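Elstead notebook, manipulation software
17/02/2023

Grasp labels on the chopstick set, and clock offset between the two grippers

Picking up from the last entry. The Kettle importer now reads both gripper streams and writes a single episode file, so most of today went to the thing I had been putting off, the grasp labels. The labeler was tuned on cups and jars. On chopsticks it is close to useless.

Old rule, for reference: jaw width drops, width holds steady, width is above the closed threshold, so call it a grasp. Width steady but below the threshold is an empty close. With a cup there is a big gap between those two cases and the threshold can sit anywhere in it. With a chopstick the jaws are nearly shut when they have it. The width we get from the linkage markers wanders by up to 3 mm over an episode, mostly from one side of the linkage being tracked better than the other. A chopstick near its thin end fits inside that error. So the labeler calls empty on grasps that are plainly grasps when I scrub through the video, and sometimes flips from empty to grasp and back while the same stick is being held.

I ran it on the kitchen table episodes first, those being the ones the planner people asked for. The task in these is utensils on a table, chopsticks and a spoon, with a pink basket for the chopsticks to go in, two grippers, one in each hand. The chopstick is usually held upright between the jaws, which puts a long thin vertical thing right down the middle of the view.

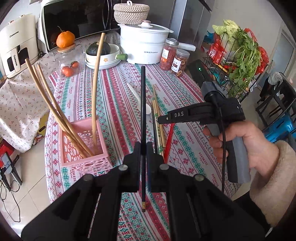 First attempt at a fix was to lower the threshold. It helps on the thick end and makes real empty closes look like grasps. Dropped it after a few tries and put the value back. Please do not commit a lower one to the shared config. I found one in the Bernville branch and reverted it.

Second attempt: per-episode zero for the width. At the start of an episode the operator is supposed to open and close fully once. If that was done, take the minimum as zero and the maximum as full open, and rescale. This takes out the slow part of the error. It does not do anything about the part that changes with gripper tilt. Kept it anyway. It is a cheap step and it makes the traces from different days line up when plotted on top of each other. Where the open-close at the start is missing, the importer now falls back to the device default and writes a warning into the episode header. Before, it did this silently.

Third attempt, the one I am keeping for now: stop asking width alone. I cut a small patch between the fingertips, in gripper coordinates, and ask whether what is in the patch moves with the gripper or with the table. The patch position is fixed once the width is known, so there is no detection step. Track points in the patch, track points on the table, fit the camera motion from the table points, and look at the residual in the patch. If the patch points stay put in the image while the table slides past, something is being held. If they slide along with the table, the jaws are empty and we are looking at tablecloth through the gap.

Notes on this, in no order:

The patterned tablecloth is good for the table side. Lots of small diamonds and flowers, strong corners, the fit is solid in every episode I looked at. It has a repeating pattern, so long-range matching gets confused about which stripe it is on. For this we only match over a short window, so I did not try to solve that.

Points on the other gripper are poison. They belong to neither group. When the second hand comes into view it takes up a good part of one side and it is textured (lettering, screws, cable), so the tracker loves it. I mask it with the coarse hand-and-tool mask from Kettle, dilated a lot. The fluffy sleeve needs the extra dilation as well, the mask edge is poor there.

Glossy black appliance doors give points that move the wrong way, being reflections. They are far from the table plane so most get thrown out as outliers. I did not add anything special for them.

A plain black chopstick has almost no texture along its length. The points that work are on its tip and on the band where the color changes near the lower end. When neither is inside the patch, the patch is just two long edges, and motion along the stick cannot be seen at all. Motion across it can. So I only use the component of the residual across the dominant edge direction, and require that the gripper is moving across it by a minimum amount before the test is allowed to say anything. When it is not, the previous label is held.

The hold rule matters more than I expected. People pause. They hold the stick still over the basket and look for a place to put it. During the pause there is no camera motion and so no evidence in either direction. Without the hold, the label chattered all through the pause.

Black stick between black fingers is worse than light wood between black fingers, as you would guess. The patch contrast is low and the corner quality check rejects most of it. I lowered the quality limit inside the patch only. Outside it stays where it was.

Result on the set: 17 episodes labeled by hand this morning and compared against the new labeler. It disagreed with me in 4 of them. In the rest, the start and end of each grasp were close enough that I would not have moved them. I went through the disagreements one at a time and they are different problems, so I am writing them down separately.

First, two sticks picked up together from the group lying on the table, one of which slides out early. The label says held throughout. That is correct for the gripper and wrong for the task. Needs a different kind of label. Leaving it.

Then a grasp that happens with the second gripper crossing in front. The mask ate the patch. The labeler had nothing to go on and held the previous label, empty, for too long. Could be fixed by going back and filling in once the view is clear again. We are offline, there is no reason to be causal here.

Another is a regrasp near the rim of the basket, where the jaws open slightly and the stick leans on the rim without falling. I am not sure what I want the answer to be. My own hand label changed when I did it a second time.

The last is a clock problem and it sent me off for the rest of the afternoon.

Clock offset. Video is at 30 frames per second on both grippers. Each has its own clock and they are synced at the start of a session. In that episode, the handover from one gripper to the other shows the receiving jaws closing after the giving jaws have already opened, and the stick does not fall. So the streams are shifted. I checked by having each camera find the other gripper and comparing its apparent motion with what the other one recorded for itself. Cross-correlating the two gives a clean peak. It is not at zero.

The shift was constant inside the episode and different in the next one, so it is a start offset and I see no drift worth fixing. Likely cause is that the recorder stamps the first frame when the file is opened, and opening the file takes a variable time. The Priltent driver had the same fault in August and the fix there was to stamp on capture. I looked at our recorder and it still has the old order. Changed it on a branch, not merged, wants a proper test with both units plugged in.

For data already recorded, the cross-correlation can go into the importer as an optional step. It needs the other gripper in view and moving for a decent stretch. In the two-handed episodes that is nearly always the case. When the peak is weak or there are several of similar height, it must refuse and leave the stamps alone. I set the ratio test by eye and it should be looked at again with more sessions.

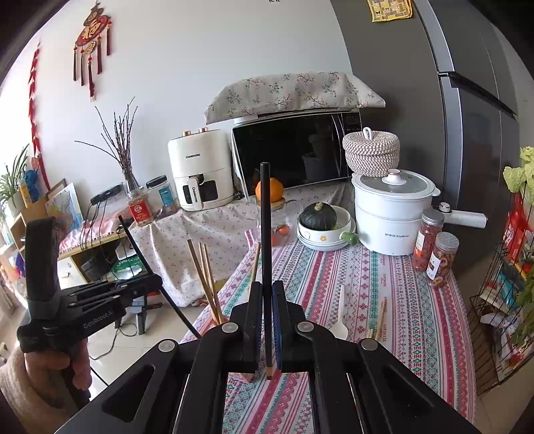
Can the offset be taken from the audio track instead?
On this hardware there is one only on the newer unit, so audio would cover a small part of the data. Even there the audio and video stamps come from different threads in the recorder, and I would want to check those against each other before trusting either. Staying with motion for now.

After correcting the offset the handover episode comes out in the right order, receiving jaws closed first, giving jaws open after. The labeler then agrees with me on it. I have not rerun the whole set with the correction on.

Config as left tonight:
width zero: per episode, fallback to device default with warning
closed threshold: unchanged
patch test: on, across-edge component only
hold previous label when motion is low: on
tool mask dilation: large
offset from motion: off by default, flag in the importer
recorder stamp on capture: branch only

Runtime went up. The patch test itself is cheap, the table tracking is what costs, and we were already doing it for the pose step. It is being done twice at the moment. The pose step keeps its tracks in memory and throws them away. It should write them out and the labeler should read them. I started on this and stopped when I saw that the pose step works on undistorted images and mine does not. Either the patch gets defined in undistorted coordinates or the tracks get mapped back. The first is cleaner. The finger positions would need redoing for both units.

To do:
fill labels backward after an occlusion
share tracks between pose step and labeler
test the recorder branch with both units, short clips, lots of starts and stops
rerun all the kitchen table episodes with the offset flag on
ask Bernville whether anything of theirs depends on the old labels, they have a policy training run that reads the episode files directly
spoon: width is fine on the handle but the bowl sticks out of the patch and the test picks the wrong edge direction. Have not looked closely

Labels and traces are in the usual Kettle folder under the chopstick set, hand labels in their own file next to them. Do not overwrite the hand labels, there is no other copy yet.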